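October, late. Quick one before bed.

Arm's back on the play kitchen after the wrist rebuild. Swapped the fat cables for thinner ones from Drevden, 12 quid the lot, and moved the base over to the sink end so it reaches in across the worktop from the right. Much better. Should of done that in the summer.

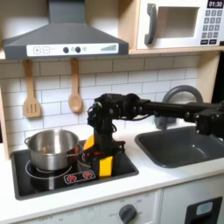
Still fighting the gripper height. The yellow block is fine to hold but anything near the pot handle makes me nervous, so I've dropped the speed to 70 percent on the way down. Did 16 runs tonight, 8 good. Elbow joint gets a bit whiny after a while, need to check the screws agian.

Next: the lid. Then maybe the microwave door, if the shelf holds. Taking it all to the Trustinlow workshop next month, must find a bigger box.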